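Wastent has a new logo. The regional waste hauler, the one with the green trucks, switched its website over on March 7, 2022, and the trucks will follow as they come in for paint. A few notes.

The old mark was a leaf inside a recycling arrow inside a circle. It was drawn in-house and never redrawn. On a bin lid it turned into a smudge.

The new one is a W made from two folded strips, one color, no outline. The design is by Bekstead, a small studio that mostly does signs and wayfinding. Smaranda Dinu led it.

She gave a talk in January where she showed some of the early work. They started with 200 sketches and got rid of anything with a leaf or a globe in it. I think that was the right call for this industry.

The test they used was simple. Print the mark small, stick it on a bin, walk across the street, see if you can still read it. Most of the sketches failed.

The typeface is Indix, in 2 weights. It's a plain sans with a wide W and open counters. The numbers are very clear, and on a truck the phone number matters more than the name.

Wagner Bastos drew Indix a few years ago for a bus company that never used it. He redrew the W and the t for this job so the double t problem you get in other fonts doesn't come up. There's only one at each end of "stent" anyway, but the spacing is better.
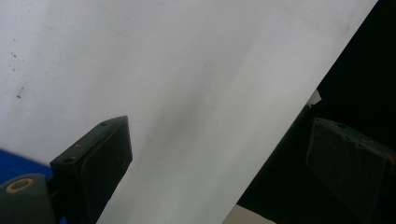 The green stays but it's darker. The old green faded to a kind of mint after a couple of summers. The new one is closer to what you see on park benches.

One thing I don't like is the tagline, "Every day, away." It's set too small under the name and it will be the first thing to go on the side of a bin. I'd drop it now.

The rollout is slow on purpose. The first 1000 bins get stickers over the old mark, and new bins come with it molded into the lid. I prefer the molded version, no color at all, just the shape.

If anyone has seen one of the repainted trucks, send me a photo of the side door - I want to see how they handled the handle.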